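The back room, or where does all the packaging come from

by Viola Pace

I have been meaning to write about the back room since the summer, and every time I sat down to do it I got up again to go and move something in there, and then it was dinner time. So this is going to be long. Get yourself a coffee, or whatever it is you drink at this hour (it is nearly ten at night here and I am having the last of the lemon cake, don't judge me).

For those of you who are new, we moved to Huditz from Monti two years ago and the back room was going to be the workout room. That was the plan from the first viewing! It has a decent wood floor, a white wall with nothing on it, and a door that shuts, which in our house counts as a luxury. My husband bought the yellow dip stand before we had curtains. Then came the bench, and then the mats, and for a few good months we both went in there most mornings and felt very pleased with ourselves.

And then, little by little, the room turned into the place where parcels get opened. I can't tell you when it started. I think it was the week the kitchen was being painted and there was no table to open anything on, and once you've opened one box in a room you go back there with the next one, because that's where the scissors are. Things come out of the boxes and go off to live in other parts of the house, and everything they were wrapped in stays behind. Bags inside bags. Those twists of wire. Little cards telling you that somebody inspected it.
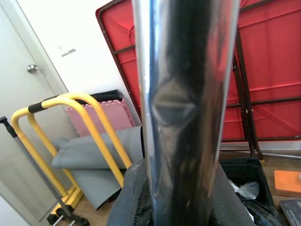
My mother has a rule that a room should be sorted from the door inward, so that you can always get out again. She is 74 and has moved house more times than anybody I know, and I have never once seen her lose a set of keys. I tried it her way for the first hour. The trouble is that in the back room everything interesting is in the middle and against the far wall, and I am not a disciplined person, so by the second hour I was on my knees in the middle with a garbage bag open, reaching for whatever was nearest. I told her this on the phone and she went quiet for a bit and then asked about the cat.

Still, I did get somewhere, and I want to put down how, partly for myself, since I'll be doing it again in the spring.

The first thing was to stop trying to be clever. I had set out labeled piles for paper, soft plastic, hard plastic, things to keep and things to ask about. Five piles on the floor of a room that is already full is just five more things on the floor. So I gave that up and made it two: wrapping goes in the black bag, and anything that might be a part of something goes to one side. That's it. You can sort the wrapping later standing up at the kitchen counter with the radio on, and it takes ten minutes, and your knees will thank you.

The second thing was the exercise gear, which I decided not to touch at all. I know some of you would have had the whole room emptied out into the hall and started from bare boards, and I admire you. But that dip stand is heavier than it looks, and I have a back, and I have a husband who was at work. We went around it. I say that as if it was easy, but I cracked my elbow on one of those bars so hard that I had to sit on the mat for a minute and think about my life.

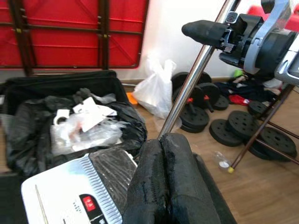
I want to say a word about small parts, as this is where I always come to grief. You know how it goes. You throw out what you're sure is packaging, and three weeks later you are standing over something that wobbles, and it comes to you very slowly that there had been a piece that stopped it wobbling. So my new habit is that every clear bag gets a proper look before it goes down with the rest. And good thing too, as there was a clear one lying right on top of the garbage bag, mostly white paper tags, and in among them a small white plastic ring. I haven't the faintest idea what it belongs to. It has been in a saucer on the windowsill ever since, and every member of the household has been asked, and every member of the household has said "isn't that from the shower?" It isn't from the shower. I've checked, twice.

I wrote to Vasico, the place we order most of our bits and pieces from, and a very kind person replied the next morning to say that without an order number they couldn't tell me what the ring was, and did I have the order number? Well, the order number would have been on the paper, and the paper was in the bag. So out it all came again. I found one slip ending in 2228 and sent that, and it was for a set of bath towels. We left it there, on good terms.

While I'm at it, can I ask whether anyone else has trouble with paper tags? The ones with the string or the little plastic loop. I don't know why I can't throw them straight out. There's something about a tag that looks official, as if someone might come by later and ask for it. My grandmother kept hers in a biscuit tin, and when we cleared her place there must have been tags in there older than me, for coats that had long since gone to the church sale. I kept three for myself (you see?) and the tin as well, which now has buttons in it.

A friend of mine says she takes a photo of every label before it goes in the trash. I did that for a while too, and then my phone told me it was full, and I had 1000 photos of labels and one of my niece's graduation. So that's over. 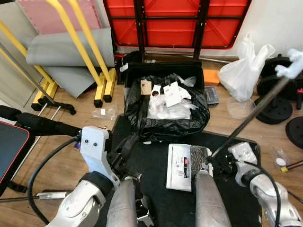
Huditz, November

I left this half written for a good while and have come back to it with cold feet and a heating pad, so forgive me if the tone changes. It has been raining here without a break. The dogs next door have given up barking at it.

What I wanted to get to was the red table, as I've had a couple of emails about it since I mentioned it last year. Yes, we still have it. It's a folding table, red, and it spends nearly all of its life tipped on its side against the wall of the back room with its legs showing. It comes out for birthdays and for the big lunch in August and once, memorably, for wallpaper. The rest of the time it is simply there, being red. I used to apologize for it when people came through. Now I've grown very fond of it, and I think the room would look washed out without it. With the yellow stand nearby and that bit of pink foam it's practically a color scheme, and I've seen people pay a designer for worse.

My husband would like it to go down to the basement. I have said that the basement is damp, and he has said that the table doesn't mind damp, and there the conversation rests until the next time one of us stubs a toe.

Where was I? The mats. One thing I'd recommend to anyone opening parcels in a room with a nice floor is to lay something dark down first. A black mat is good. Staples and those slippery little bits of clear plastic show up on it beautifully, where on a pale wood floor they vanish until you find them with a bare foot. I'd had a mat rolled up in there for ages and never thought of using one for anything but sit-ups, of which (let's be truthful) there haven't been many.

And do the boxes last. This is the piece of advice I'd have liked to have myself. A box feels like the biggest item so you want it out of the way first, and you get that lovely rush of having done something, but then you find the manual, or the cap, or the spare whatever-it-is, and you need the box to see which thing it goes with. The picture on the lid is often the only clue you'll get. I now leave every box where it is until the floor around it is clear, and then I look at the lid, look at what's in the "might be a part" pile, and see if anybody matches up.
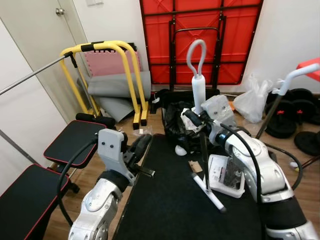

The red table, the garbage bag bulging nicely, and a white box waiting its turn on the mat.

The cardboard goes to Custanex, out past the bus garage, where they take it flat and dry. Dry is the difficulty this month. I went with 2 bundles tied up in string and by the time I'd crossed the yard with the first one it had gone soft in the middle like old toast, and the man there looked at it, and looked at me, and took it anyway, which was good of him. The second bundle is still in the car.

Soft plastic we save up in a white shopping bag until there's enough to be worth the trip. If you squash it properly and sit on it a little, you can get an unbelievable amount in. My niece timed me.

So that's the state of the back room. You can lie down on the floor in there again and do a stretch, and I did one this morning, with the rain going and the cat walking up and down me. Next up is the shelf in the hall, which I am not ready to talk about. If anybody recognizes a small white plastic ring, please leave a comment. It would fit over my thumb but not my husband's.

Oh, and several of you asked for the lemon cake. It's the one from two winters ago, only I use less sugar now and an extra egg if the eggs are small. I'll look for the page and put it up again.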